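Trostska (software)

Trostska is a simulation package for practicing and testing robot arm tasks on a tabletop.
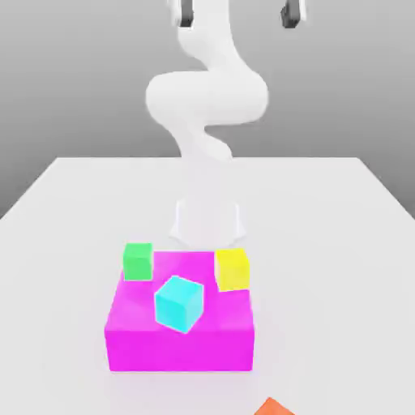
A rendered view from Trostska, with green, yellow and cyan cubes resting on a magenta box.

Trostska is a commercial simulation package for robot arms, developed and sold by the company Nandico. It lets the user build small tabletop tasks, such as stacking or sorting of colored blocks, and run them on a virtual arm before any real equipment is bought. The package is used mostly in technical schools and in small engineering offices.

History

The work on Trostska was started by Kristýna Koubek, at that time an employee of the training center in Brornthorpe. Her first version had only one arm and one table, and it was given to students for free. Nandico bought the rights later and rewrote the physics part, which had been slow when several objects were touching each other. The name was kept. The first paid version was released in November, together with a printed course book.

Features

A task in Trostska consists of an arm, a work surface and a set of objects. The standard library includes 23 tasks, of which 12 are about stacking and placing. Objects are simple shapes in strong colors, and the surface and the background are plain, so that a camera-based program can find the objects easily. The size, color and starting position of each object can be changed in a text file.

The gripper can also be drawn as a semi-transparent shape. This setting is called "ghost" in the menu and can be switched off. The arm itself is shown in matte white without markings, and other models of arm can be imported by the user.

Recorded runs can be played back at lower speed or exported as still pictures. Up to four arms can work in the same task, but the manual recommends two on a normal office computer.

Editions

The package is offered in two editions. The School edition is licensed per classroom and contains the full task library. The Office edition adds import of custom arms and a connection to the Živković controller, a separate product that is not included in the price. Support is given by e-mail in both editions.

Reception

Teachers have praised the short installation and the clear course book. The most common complaint concerns light and shadow, which are soft and even in all the standard tasks. Programs trained only on these pictures may have difficulties in a real workshop. Some users also wrote that the error messages of the text file are hard to understand for beginners.

See also

Robot simulation
Pick and place
Živković controller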